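Key stand keeps tipping / too many keys on one ring – how do you organize yours?

Posted in Home & Organizing > Entryway

Pilar Gaete
Quick one, I'm between shifts. We have a little side building behind the house that we rent out, plus my mom's place across town, plus the shed, the mailbox, the car. So a LOT of keys. For years they lived in a bowl by the door and everybody dug through it every morning and I finally had enough.

Bought one of those tabletop key stands. Black, little tray at the bottom, one post, bar across the top with hooks. Looks nice. Problem is that when I hang the big bunch on an end hook the whole thing leans and if somebody bumps the table it goes over. Happened twice this week, once at 5 in the morning and woke the baby.

What I've tried so far:
– put loose change in the tray for weight. Helped a little, then my son found out there was change in the tray
– hung the bunch on a middle hook. Better but then the tags cover the other hooks and you can't get at anything
– turned it so the back is against the wall. It still leans sideways, just not backwards

I don't want to drill. It's a rental and the wall there is that crumbly plaster, last picture I hung took a chunk out the size of my hand.

Second part. All the keys have colored plastic tags, which was supposed to make it easier, but nobody in this house agrees what the colors mean. I wrote on the paper inserts in pen and it faded in like a month. Is there a system people use?? Do I split the bunch up? My husband says one ring is safer becuase you only have one thing to lose. I say then you lose everything.

Stand was from Grandon if that matters. No instructions in the box. Thanks in advance, will check back tonight.

Tsz-kin Tsao
Split the bunch. Sorry to your husband.

I managed rentals for a while, 30 doors, and the rule was nothing goes on a ring with something you don't need on the same trip. So car is alone. House is alone, or house plus mailbox. Rental building gets its own ring. Your mom's gets its own. Shed can go with whatever, probably house.

Now you have a few light rings and not one heavy one, and the tipping mostly takes care of itself. Heaviest ring goes on a hook closest to the post. Lightest ones out on the ends. If it's still wobbly:

Museum putty under the base, or those clear gel pads. Peels off when you move out. Clean the tabletop with rubbing alcohol first or it won't grab – test a spot underneath if the table has a finish on it, alcohol can cloud some of them.

Or flat weight in the tray. Not coins. I used a piece of scrap slate cut to fit, with felt on the bottom so it doesn't scratch. Big flat river rocks work too and look ok.

The big split ring: don't force it open with your nails, use a staple remover. The jaws go right between the coils and hold it apart while you slide the key off. Saved me so many broken nails. Once a ring is sprung and has a gap in it, throw it out, keys walk off those.

Tags. Pen fades, yes. Pencil doesn't. I know it sounds dumb but pencil on the paper insert will outlast any ballpoint. Or a label maker if you have one, mine is an old Yoon and the tape sticks fine if you trim the corners.

DON'T write the address. Ever. If you drop the keys you just handed somebody your house. Write a room or a nickname, "back building" or "mom" is enough.

Colors, pick by how urgent it is to find them. Red is the thing you need in an emergency (for us that was water shutoff closet). Everything else I honestly don't care, just write it down once and tape the list inside a cabinet door, not next to the stand. Same reason as above.

Also get a spare of each one before you start moving things around. Hardware store, five minutes.

corkcombe305
just get a bowl lol. had a bowl since i moved in to corkcombe and never lost a key

or magnetic strip on the fridge, works with most rings but not the heavy ones

Pilar Gaete
Ok back. We HAD a bowl, see above.

Tsz-kin thank you, doing all of this. Staple remover trick worked on the first try. Got the car off and the house key off, rest is still in one clump till I get more small rings, the hardware store only had 3 left. Cleared everything off the stand to stick it down, putty's on order from Herkau, should be here by the end of May.

Colors so far: red is mom's, since if I need in there fast it's an emergency. Blue is back building. Everyone else in the house wants to vote on yellow and pink, so that's going to take a wihle.

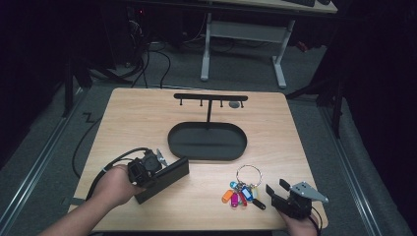 One more thing while I'm here – does the putty hold on a tabletop that gets sun in the afternoon? Ours is right by the window and I had a gel pad go all gooey under a lamp once. If it does the same I'd rather go with the slate. And how thick was yours? The tray is pretty shallow and I don't want it sticking up over the edge.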